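The Box from Kistberg

My aunt Brenda Quezada left me 3000 in savings, a bad-tempered cat called Fineo and the job of finding out who Troncoso was. I'd have been happy with just the cat!

It was September, and I'd been in her flat for three days, mostly drinking her tea. 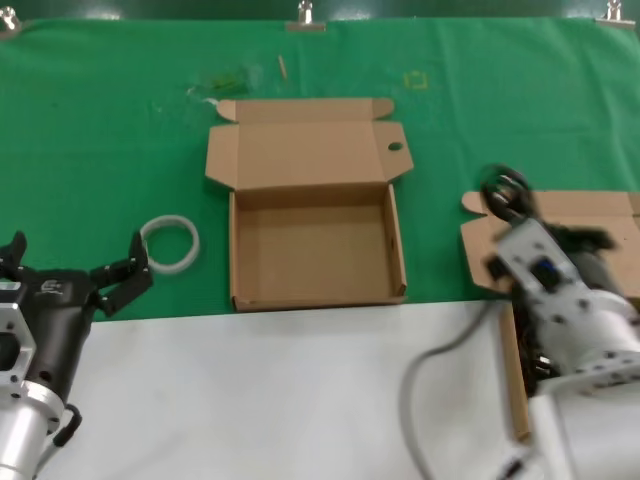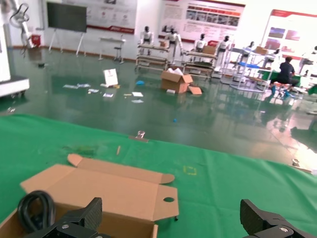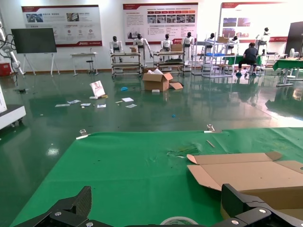

Troncoso, according to the woman at number 44, was a man who had asked my aunt to dance in Kistberg and then gone to sea, or possibly to prison. She'd heard both. I wanted letters, obviously - great ribboned bundles of them. What the postman brought me was a brown cardboard box, the flat sort with flaps that fold right out, and all I found in it was a ferry ticket with my aunt's name on the back and a phone number.

I rang it from the kitchen, with Fineo sitting on my foot.

"Brenda?" said a very old voice, before I'd got a word out.

I should have told him straight away, I know I should. But he sounded so pleased (and I do sound like her, everyone says so) that I pulled out a chair and asked him how the dancing was.

"Terrible," he said. "When are you coming?"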